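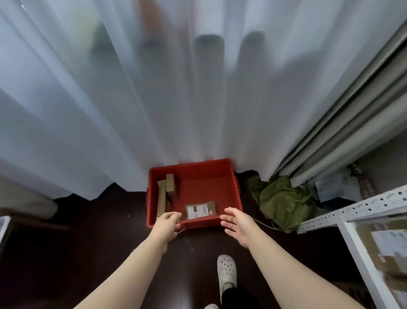
Why do so many people feel tired after a full night in bed? In my opinion it is mostly the light, because our bedrooms are much brighter than we believe.

I moved to Rurkar when I was already an adult, and the first thing I noticed was the street lamps. In the village of my childhood the night was black. In my new apartment I could read the title of a book at 2 in the morning without touching the switch. I slept, but in the morning I felt as if I had been standing in a bus all night.

My neighbor Celeste Veloso thinks I exaggerate. She says a person gets used to everything, and that her grandmother slept beside a railway. I respect this argument, but to get used to something is one matter and to rest well is another. I also got used to bad coffee for 15 years.
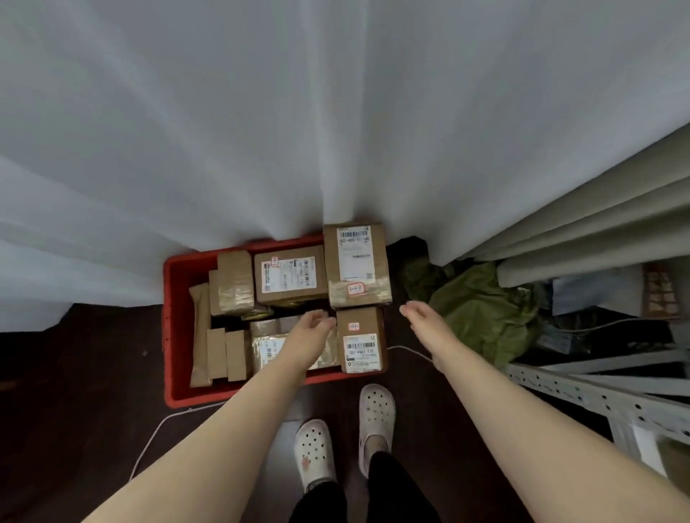
What makes me more angry is that the remedy is left to each family. Good thick curtains for one window cost me 300, with the rail, and not every household can pay this. Meanwhile the city keeps the lamps on Cordeiro Street at full power until sunrise, when almost no one is walking there. A small metal shade on each lamp would send the light down to the sidewalk, where it is needed.

I know the answer about safety, and I take it seriously. I do not ask for dark streets. I ask for lamps that do not shine into the third floor. Tomás Abreu, who represents our district, told me in December that the matter is "under study." I would like to know who is studying it, and if this person has a bedroom that faces the street.

Until then I close everything at nine in the evening, and I recommend my neighbors to do the same.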